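### 4.2 Where the fruit goes

We had expected the fruit question to be the dullest part of the study. It was the one people wrote the most about! Of the 80 households and small offices in the Trustulbridge sample, 70 kept fresh fruit somewhere in plain view, and nearly all of them had strong feelings about what it should sit on. Bowls won easily, as they do in earlier work on shared kitchens. But a smaller group used a plate, a saucer or a dish for one piece at a time, and this group turned out to be a real pleasure to study.

The single-piece habit showed up mostly at small tables. A big bowl on a small table takes over – there's no room left for a mug or an elbow – and people who tried one tended to move it to a shelf within days. A little dish takes up almost nothing. It also gives the fruit a fixed spot, so a person sitting down knows where to reach without looking up from whatever they are doing. Several diaries from the Grarkent offices describe just this: the apple is put out in the morning, forgotten, and then found again at the moment it is wanted.

We were also curious about the dish itself. Apples roll, pears tip over, and a round fruit set straight on a smooth tabletop will wander if somebody bumps the table. Even a very shallow rim seems to be enough to settle it. In the diaries, people who used a dish wrote about rolling fruit far less than people who set theirs straight on the table (we did not test this on its own, and we would love to see someone do it properly). The dish had a second job later on, as a place for the core, the stem or the sticker, and writers who liked the habit nearly always brought this up.

Color came up more than we had planned for. Our coding sheet, adapted from the Vomoline survey, had no line for it in June, and we added one after the first round of diaries came back. Red apples on white dishes were mentioned again and again as something cheerful to have in view. Figure 4 has the plainest form of the arrangement, one red apple with a yellowish blush on a small round dish, on a white square tabletop.
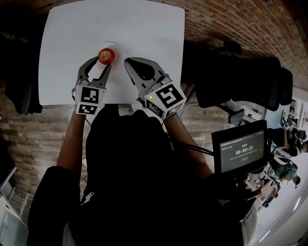

**Figure 4.** Single-piece placement: one apple, small white dish, white table.

Evangelista disagreed with our reading when a draft of this section went around, and wrote back that a lone apple on a dish is often left uneaten longer than one in a full bowl, as taking it feels like taking the last one. That is a fair point, and a very interesting one. Our diaries only record when fruit was put out and when it was gone, and they leave out the times someone looked at it and decided to wait. Two of the office diaries do hint at it. In both, the table was shared, and the apple stayed put through the afternoon with no note of who it was meant for.

We have therefore kept private and shared tables apart in the counts that follow – the same dish may mean "help yourself" on one and "this is taken" on the other.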